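# About Plunodeo Hand Therapy

We started out in a single treatment room above a shoe store in Brunville, with one table, two chairs, and a telephone that rang whenever somebody was in the middle of a splint. These days we fill the whole ground floor on Tavares Street, and there's a second, smaller office out in Vorberg, but the work is much the same as it was then. People come to us when their hands, wrists, or elbows aren't doing what they need them to do, and we spend a good long while with them getting things moving again.

Hand therapy is a small corner of rehabilitation, and plenty of our patients had never heard of it until a surgeon wrote it on a slip of paper. So, for anyone holding one of those slips right now: we are occupational and physical therapists who work only on the upper limb. We see people after tendon repairs and carpal tunnel surgery, people whose thumbs have worn down with arthritis, tennis elbows (hardly any of them from tennis), stiff wrists that have just come out of a cast, and a steady stream of guitar players, hairdressers, and new parents with sore wrists from lifting the baby.

## How we like to work

Your first visit lasts an hour, and we mean the full hour. A good part of it is talking. We'll ask what you do for a living, which hand you write with, how you sleep, and what you miss being able to do. Somebody who lays tile and somebody who plays the cello may have the very same diagnosis on paper and need quite different plans, and we would much sooner learn that on day one than three weeks in.

After that we measure. We check how far each joint bends, how strong your grip and pinch are, how much swelling there is, and how well you feel light touch. We write it all down and go over it with you, and you're welcome to a copy. Lots of our patients keep theirs in a kitchen drawer and bring it out to show the family!

Splints are made right in the office, usually during the visit when you need one. The material softens in warm water and is shaped directly on your hand, so the fit is yours. If it rubs, call us and come back in. Adjustments are free for as long as you're in our care, and please don't be shy about asking for a second or even a third one. A splint that hurts ends up in the glove compartment, and it can't do you any good in there.

## Therapy that goes home with you

You'll see us once or twice a week, perhaps, and you'll live with your hand the rest of the time. That's why we put so much thought into home programs. We try to keep them short, with no more than 6 exercises at once, and we write them out in plain words with large type. We'd rather you did four of them properly after breakfast than raced through a dozen at bedtime.

We also talk a great deal about ordinary chores: opening jars, turning keys, buttoning shirts, carrying groceries, washing up. When your surgeon has cleared you for light use, everyday jobs like these can be good practice, and they have the happy side effect of getting done. Your therapist will tell you what is safe to lift and for how long, and which jobs should wait or be handed over to someone else in the house for a while.
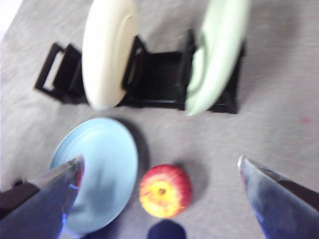

*Plates in the dish rack. Ask your therapist when to start back on kitchen chores.*

## Our people and our two offices

There are 9 therapists on our team, along with a front desk crew who know the insurance forms far better than the rest of us do. Last year we welcomed 843 new patients, many of them sent our way by a neighbor or a cousin, and we can't think of a nicer compliment than that.

The Brunville office is at 945 Tavares Street, with parking behind the building and a level entrance from the lot. It's open on weekdays, with late appointments on Thursday for people who can't get away from work. The Vorberg office is by appointment only and shares a waiting area with the dental practice next door, so look for our name on the left-hand door.

We take most major insurance plans and are glad to check yours before you come in. If you're paying out of pocket, tell us when you call, and we'll go through the costs with you ahead of time. Bring your referral if you have one, a list of your medications, and any splint or brace you already own, even the one from the drugstore that you gave up on. Short sleeves help, too.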